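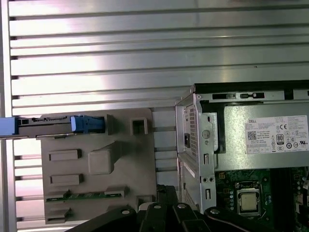
Grey bracket, blue latch on the top rail, green board strip along the bottom. Dell behind it to the right, cover off.

21st March

Bench work on the Skosness desktops, continued. Imtiaz Abeysekara on the paperwork and me on the screwdrivers, then swapped after lunch.

The grey plastic bracket is the part I want written down properly, as it held us up last time and there was nothing in the book to help. Whoever did the first machine in this batch wrote "front plastic bit off, fiddly" and left it there. So, for the next person: the dark rail is on the upper edge. The blue latch sits on the rail and has ridges on it to grip. There is a second blue tab at the end of the same rail. The green strip of board is along the bottom edge, gripped between grey clips, and it has small components on it and gold-coloured contacts, so it counts as electronics and does not go in the plastics box with the bracket still wrapped round it.

Landmarks on the face, for telling which way up you have it: two raised tabs one above the other on the left, the big raised block with the ramp going up to the right, a small square opening with a rim near the top right corner and a smaller square recess near the bottom right. The upper corners are rounded. If the rounded corners are at the top and the board is at the bottom you have it the way I describe it in these notes. All my lefts and rights are for that way up.

Getting the strip out

Do not pull on the board. I tried lifting it by one end on a scrap bracket and it bowed far more than I liked. What worked was easing the clips back one at a time with the wide nylon spudger, starting at one end and keeping a thumb against the strip so that it did not jump out. The metal spudger from the Bamo set is too thin for this and digs into the plastic. It also slips, and the last place you want it to slip is across a row of contacts. Nylon one only, please. It is on the hook above the vice, or was when I finished.

Imtiaz prefers to do it with two of the nylon ones, one each side of the clip. I found that awkward but his came out cleaner than mine, so try both.

Contacts wiped with a dry lint-free cloth. No solvent. The bottle of contact cleaner on the shelf has lost its label and I am not using anything from it until we know what it is. Have put tape round the cap.

Strips go in the antistatic bags, one per bag, with the machine number on the outside in marker before the strip goes in. Writing on the bag afterwards means pressing on the board through the bag.

Blue latches

The blue parts seem to be what fails on these. On the scrap bracket the latch moved when pushed but would not come back by itself. Took it off, cleared a wad of grey fluff out from behind it, put it back, and it was better but still slow. I have left it off and put it in the tin as a spare body. Do not oil them. There was an oily one in the previous lot and it had collected enough dust to felt a hat.

Anyone who finds a broken blue tab, keep the pieces together in a bag with the bracket. Imtiaz wants to see whether they break in the same place each time. If they do we might be able to glue a bit on. I doubt it, but it costs nothing to keep them.

Chassis

Cover off and put to one side, on edge, against the wall and not on the floor behind the stool. The black top rail has a small slot and a latch set into it. Check that the latch moves freely while the cover is off and you can get at it. I had one on the previous machine that felt fine until the cover went back on, and then it had to come off again.

The silver sheet-metal bracket on the left side is full of openings and every one of them has an edge. Vent panel, round hole just to the right of the vents, the two little slots lower down. Wear the thin gloves. I did not, for the first one, and have a nick on the knuckle to show for it. Plasters are low, see the list at the end.

Vents cleaned with the soft brush, brushing across the small holes and not poking at them. The vacuum nozzle goes behind, held off the metal. Compressed air only outside the back door. I know it is cold. The dust goes everywhere otherwise and we spend the afternoon wiping down the bench.

Power supply left in place. It is the silver unit with the flat metal top. Nothing of ours goes inside it and we do not open it, whatever state it is in. If it fails the test it is unscrewed and goes on the shelf marked PSU OUT, whole, with the lead taped to it. That is the rule for all of them and I am only repeating it because I found one on that shelf with its lid screws missing. If that was you, come and tell me where the screws went.

Testing

Ran the usual sequence on the Stonduter tester after reassembly. First try gave no result at all, which was the tester and not the computer. The lead at the tester end is loose in its socket and has to be held slightly to one side. Wiggled it, tried again, normal result. I have put a flag of tape on the lead. We need a new one or a bit of solder on the socket, and Imtiaz says he will look at it if he can have the bench to himself for an hour.

Ran it a second time an hour later with the lead held properly. Same result as before, so I have passed the machine and filled in the card.

The card asks for a start-up time and we have been putting different things in that box. Some people have been timing to the logo and some to the login. From now on it is from pressing the button to the login box appearing, by the clock on the wall. Old cards to be left alone, we are not going back through them.

Labels

Skosness want their own asset number kept on each machine as well as ours. Theirs is on a sticker, usually in a place where our label would like to be. Do not cover it. Our numbering for this batch starts at 3,000 so that it cannot be muddled with the previous one. No comma on the label itself, the printer puts a gap in after it and the scanner does not read it.

The label printer is still feeding crooked. If you tear the backing off flush before pressing print it behaves for a while.

Lévesque boxes

The cardboard inserts from Lévesque arrived. They are a better fit than the last ones but still loose at the front end, so there is a fold of corrugated to go in there. Put it in after the computer and before the cables. Imtiaz tried it the other way round and could not get the lid to shut.

Cables in the side pocket, tied with the paper tape. No elastic bands, they perish and stick.

Things I got wrong

Put the first bracket down on its face, on the blue mat, and then could not see which tabs were which and had to turn it over several times to match it to my own drawing. Put it face up. The drawing in the back of this book is correct but I have drawn the ramp going the wrong way on the small version in the margin. Ignore the small one. I have put a line through it.

Mixed up the short screws with the ones from the previous machine. They look the same length in the tray and are not. The ones that go through the sheet metal are the shorter. Sorted now, in separate lids, and the lids have been written on. If a screw goes in easily and then stops hard, take it out and look at it before turning any more.

Also left the magnetic bowl sitting on top of somebody's box of old hard disks. Moved it. They were for shredding anyway, but it is a bad habit.

For next time

Do the bracket before the vents and not after. With the vents done first, the fluff from behind the latch ends up on clean metal and you brush it twice.

Photograph anything that comes out before setting it down, against something plain if possible so that the clips show up. The drawing is all right for the shape but no use for colours.

Still to find out: whether the strips can be swapped between brackets in this batch. They look alike to me. Imtiaz is not sure and would rather keep each with its own until one of us has compared them side by side under the lamp. So they stay matched, and the number on the bag must agree with the number on the machine.

To buy or borrow

Plasters
Nylon spudgers, wide, two more
Antistatic bags, the middle size
Paper tape
Lead for the Stonduter, if the soldering does not work
Marker pens that write on the bags without smearing

Left on the bench: one machine passed and labelled, waiting for its box. Scrap bracket in the tray under the vice, latch in the tin. Lamp off, tester unplugged at the wall.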